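Drelach House, Shared Floors
Walk-Through Checklist with Comments
August
Checked by: Ilse Verhoeven
Copy to: Müzeyyen Türkmen, building office

Key: OK = fine. FIX = please fix. AGAIN = was FIX last time.

1. ENTRANCE AND STAIRS

1.1 Front door closes by itself. OK
Comment: It closes with real conviction. Mind your heels.

1.2 Stair treads, ground to second. FIX
Comment: Rubber nosing lifting on the fourth tread up. Someone has glued it with what looks like school glue. Full marks for initiative.

1.3 Handrail tight. AGAIN
Comment: Top bracket still turns by hand. The work slip says "tightened." I would like to meet the person who tightened it.

1.4 Stairwell lights. OK
Comment: All on, including the one nobody can switch off.

2. EXITS AND FIRE

2.1 Exit routes clear. FIX
Comment: Back corridor has a bicycle, a rolled carpet and a box marked MULDER, DO NOT MOVE. I moved it. Mulder may collect it from the office.

2.2 Extinguishers in date, pins in. OK
Comment: Second floor unit is being used as a coat hook again. It is a good height for it, I admit.

2.3 Fire door, kitchen side. AGAIN
Comment: Wedged open with a folded Maltus catalog. Wedge removed. There is a supply of these catalogs, so I expect to see another.

2.4 Alarm panel. OK
Comment: Sivari came and tested it at 10 a.m. Everyone went outside except the third floor, who "thought it was the microwave."

3. ROOMS WITH TABLES

3.1 Tables steady, edges smooth. OK
3.2 Bags and straps off the walkways. OK
3.3 Cables not crossing where people walk. FIX
Comment: One cord per table is normal. Cords that drop to the floor need a clip at the leg. Clips are in the office drawer, in a bag of 6, and have been since spring.
3.4 Wood floors free of raised boards. OK

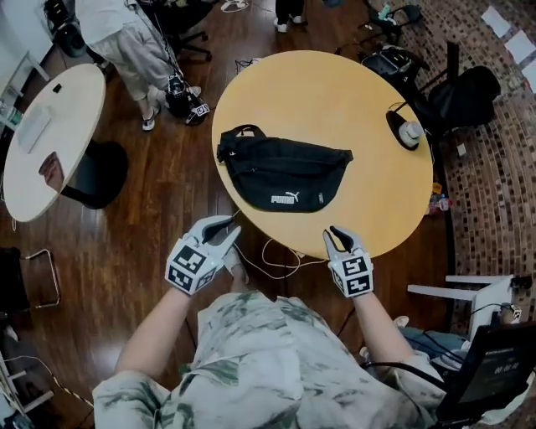
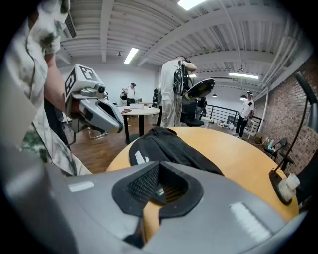 3.5 Chairs. FIX
Comment: One in the corner room has a foot missing and has been given a bottle cap instead. Pull it out of use. The bottle cap can stay on as a temp.

3.6 Windows open and lock. OK
Comment: The stiff one opens if you lift and swear. I have written "lift" on the tag.

4. KITCHEN

4.1 Outlets near sink. OK
Comment: Tested, all trip as they should. The kettle owner was not pleased with the timing.

4.2 Power strips. AGAIN
Comment: Strip plugged into a strip plugged into a strip. That makes 3. Two have been taken away and the toaster now has to wait its turn like everybody else.

4.3 Fridge. FIX
Comment: Door seal split at the bottom. Contents are outside the scope of this checklist and I am grateful for it.

4.4 First aid box. FIX
Comment: Has eye wash, tape and one very large bandage. No small bandages at all. People here cut their fingers, they do not get hit by trains. Restock.

5. BASEMENT

5.1 Meter room locked. OK
Comment: Water meter reads 1,914. Written here so that I don't have to go down again.

5.2 Shelving fixed to wall. FIX
Comment: Left rack is fixed. Right rack leans on the left rack and hopes.

5.3 Sump pump. OK
Comment: Runs. Sounds like a man clearing his throat before a speech.

TO DO, IN ORDER
Handrail bracket (1.3), and I will come and watch.
Right rack in basement (5.2).
Tread nosing (1.2).
Cord clips (3.3).
Fridge seal, chair, small bandages.

Office reply, M. Türkmen: Handrail booked. Seal ordered. Regarding 2.3, we have found the catalogs and put them in recycling. Regarding 1.4, the electrician says the light is "on a different circuit" and would not say which.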